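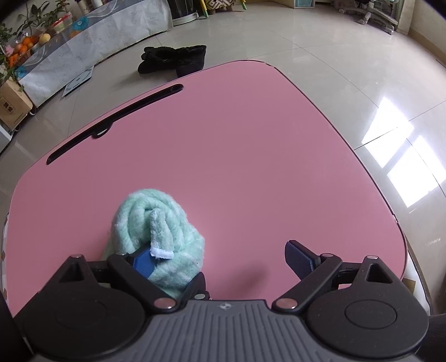 Gradden, who ran the budget for this course's lab before it became my problem, put it to me in one line: the gripper is the cheap part, and you will spend the year paying for everything that touches it. I wrote that on the whiteboard in October and somebody erased it to make room for a pizza order.

Unit 3: Paying for It
Handout to go with the lecture. Bring a calculator and low expectations.

1. What you are buying

The catalog sells you hardware. Your project needs hours of somebody picking up soft things off a table with a hand-held gripper. Those are two separate budgets, and most student proposals contain only the first. Last year's winning proposal had four pages on motors and no line for a table.

Soft goods are the case we will use all term. Plush cloth bunches, folds over itself and hides its own edges, and it eats up session time in a way that wooden blocks do not. If your plan assumes blocks and your customer has blankets, fix the plan before the purchase order goes out.

2. The Senwood worksheet

Senwood is our practice client. It wants to try out cloth handling in ordinary rooms and has one hand-held unit on its list. The quote from Prindevitz looks like this:

Hand-held gripper, one unit: $1171
Spare finger pads and pins: $70
Sessions, first month (room, operator, storage): $922

Add it up and you get $2163. Now notice that the sessions line comes around again next month and the gripper line does not. By the third month Senwood has spent $2766 on sessions alone, and the gripper is starting to look like a stocking stuffer.

Common errors from past worksheets:

Treating $922 as a one-time cost. It says "first month." Those words were not put there for decoration.

Cutting the pads because they are the smallest number on the page. Pads are what meets the cloth. A worn pad and a $1171 gripper make a $1171 paperweight.

Budgeting for a perfect room. Your client's room will have furniture in it, and plants, and boxes, and a floor that somebody has put things on. Clearing it costs money. So does leaving it alone and working around it. Pick one and write down which.

Listing "misc." at zero.

3. Rent, buy or wait

Buy if you can name the work for at least 3 months. Rent if you can name the work for one. If you can't name the work, go back to Unit 1, where it is still free.

Waiting is a real option and should appear in your table with its own costs. Prices may drop. Your operator may also take another job, and the next one will need training, which goes under sessions.

4. For next class

Redo the Senwood worksheet for two hand-held units sharing one room. The room cost does not double. The operator cost does. Storage is open to argument, so argue it, in one paragraph, with a number at the end.

Then read the Huerta purchasing memo in the course folder, all of it, including the appendix on returns. Mark the places where the author is guessing. I found 3, and one of them has a footnote.

Worksheets go in the tray by noon. The tray was not in the budget either.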